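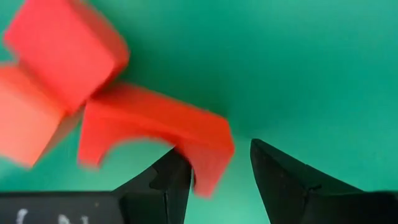 The case for smaller libraries that stay open late

The town of Proltmont is about to decide whether to close its three branch libraries and put the money into one large building near the bus station. The plan has been argued over since March, mostly in terms of cost. I think the cost argument is weaker than it looks, and I think the plan should be voted down.

I should say where I stand. I have used the Skultitz Street branch for most of my adult life. I did my tax returns there for years, at the table by the radiator. I have no job with the library and no relative who does. I would lose a ten-minute walk and gain a bus ride, and that affects how I see it.

The council's report says that the three branches together cost more to heat and staff than a single building would. I accept that. Old buildings leak heat, and three front desks need three people. What the report leaves out is that the use of a library drops with distance, and it drops fast for the people who use it most. A person with a car and a free afternoon will go to the new building. A nine-year-old will go to a place she can reach on foot, and so will a man of eighty with a bad hip.

Radoslava Brabec, who ran the Punent branch until she retired, kept a paper record of visits during her last winter there. She recorded 1,097 visits between four in the afternoon and closing time. Many of those people borrowed nothing. They read the paper, used the printer, did homework or sat with a small child until it was time to go home and cook. The report measures loans, so on paper these people hardly exist.

I know the answer to this. A library is for books, and if people want a warm room the town should provide a warm room under some other heading. I have heard Abílio Meireles make that point at two public meetings, and he makes it well. But the town has never provided that room. The community hall charges by the hour. The cafe on the square wants you to buy something, which is fair enough, it is a cafe. Until there is another place to sit down indoors without paying, the branch library does that work, and closing it ends that work.

The second argument for the big building is that it would hold a better collection. This is true and it matters less than it used to. A book I want from another branch arrives in a few days, and I can wait a few days. Very few readers need to stand in front of the whole collection at once. Students preparing for exams might, and researchers might, and both groups already go to the college library in the next town. For everyone else, a modest set of shelves that somebody chooses with care is enough. The Skultitz Street branch has a good shelf of crime novels and a poor one of gardening books. I would ask for better gardening books before I asked for a new building.

The third argument is about hours, and here I agree with the council about the problem. The branches close at half past five. That suits almost no one with a job. Carolina Amaral wrote in the local paper that she has lived across from the Butkienė branch for 20 years and has been inside it twice, both times on leave from work. Her letter was meant to support the new building, which would stay open until nine. I read it the other way. If a woman living across the road cannot use the place, the fault lies with the timetable, and a timetable can be changed for much less than the price of a new roof and foundations.

What would I do instead? Open the branches later in the day and close them later. Mornings are quiet at all three. Let each branch open at noon and stay open until eight, with one branch keeping morning hours for parents with babies and for retired people who like to be out early. The staff would have to agree, and evening work should be paid properly. That will eat some of the savings I am claiming — I would still take the trade.

I would also let go of some things. The branches do not each need a meeting room, and the one at Punent is mostly used to store chairs. The music collection could move to a single place. Aníbal Moreira has suggested renting the upper floor of the Butkienė building as offices, and I see no harm in it as long as the ground floor stays as it is.

People who favor the new building tend to say that a town needs something to be proud of. I understand the wish. The drawings are handsome, and a large public building says that public things are worth money. But most of us will walk past it now and then on the way to a bus. A branch library is a place people go to on an ordinary wet evening, in their work shoes, to print one form.

The vote is expected before summer. The council is still taking written comments, and the desk at each branch has the forms — until half past five.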